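2018年9月17日 作業ノート(白板の台・カップまわり)

朝いちばんの仕事は、またしても白板の位置直し。木の机に載せてあるだけなので、誰かが肘をつくたびに少しずつ旅に出る。奥の木の縁が帯になって見えるところまで手前に引いて、よしとした。机の丸い穴は今日も用途不明。Cuiping Daiさんは「配線用でしょ」と言うが、そこに線が通ったところを私は一度も見ていない。線はみんな床のほうが好きらしい。

始める前に指先のテープを確認。貼り方に個人の性格が出る作業で、このしわの寄り具合はどうも私の性格らしい。
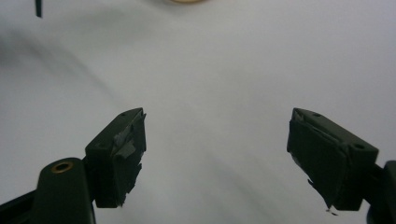
指先のテープ。下の縁がぼそぼそ。

貼り直すかどうかでKanyarat Meesukさんと少し揉めた。彼女は全部はがして新品にしたい派、私は使えるうちは使う派。結論は「次に端がめくれたら貼り直す」で、要するに先送りである。テープの在庫は棚の5段目。前回の私が「すぐわかる場所」と書いていたせいで、昼前に30分探した。すぐわかる場所とは書かないこと。

さて本題のカップ。クリーム色の陶器で、背が低く、胴がぽってりしている。正面に小さな橙色の印があるので、向きの目印に使っている。Skorykの棚にあったもっとまっすぐなカップも候補だったが、Imelda Manaloさんが「こっちのほうがかわいい」と言い、会議はそこで終わった。技術的検討の記録としては以上。

やることは単純で、細い棒をカップに立てる、抜く、もう片方の手に渡す、の繰り返し。
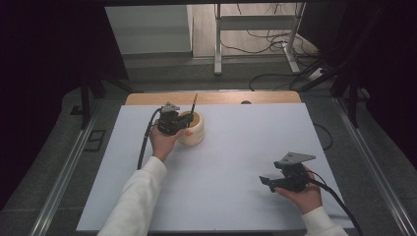
単純なはずなのに、やってみると陶器は縁がつるつるで、少し押すとカップごと逃げる。棒が入ったかどうかより、カップがまだ同じ場所にいるかのほうが気になってくる。白板に鉛筆で薄く輪を描いておく案が出たが、5月に同じことをして、消すのに午後いっぱいかかった件を思い出してもらった。輪は描かない。カップは毎回、目で置く。

左右の役割も決めておきたい。今のところ、置くほうは左、受けるほうは右と口では言っているが、途中でだいたい入れ替わる。Hafþór Ladefogedさんは「体が勝手に決める」と達観していて、記録係の私は困る。せめて始める前に声に出すこと。

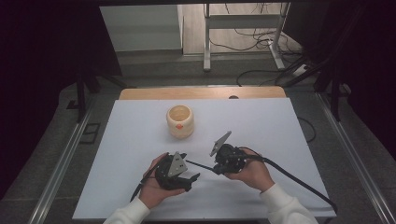
棒の受け渡しは、急ぐとたいてい空中で行き違う。片方が放すのを待てない人(私)と、いつまでも放さない人(Kanyaratさん)が組むと、棒をはさんで静かな綱引きになる。放す側が「はい」と言うことにした。小学校のバトン練習と同じで、いい大人が何度も「はい」「はい」と言い合っている。隣のReta班から何の行事かと聞かれた。

カップは今のところ無傷。割れたときの代わりはないので、終わったら必ず棚に戻す。机の上に置いて帰るとコーヒーを飲む人が出る。Imeldaさんのことである。

次回まで:
- 椅子の脚が線を踏むので、床の線をまとめる(前回も書いた)
- 白板の裏に滑り止め。Drondaleのカタログ737番、在庫があれば
- 棒の予備。Shufen Tianさんの引き出しに似たのがあるらしい。本人に聞いてから借りる
- テープの件、めくれたら報告。めくれる前にはがした人も報告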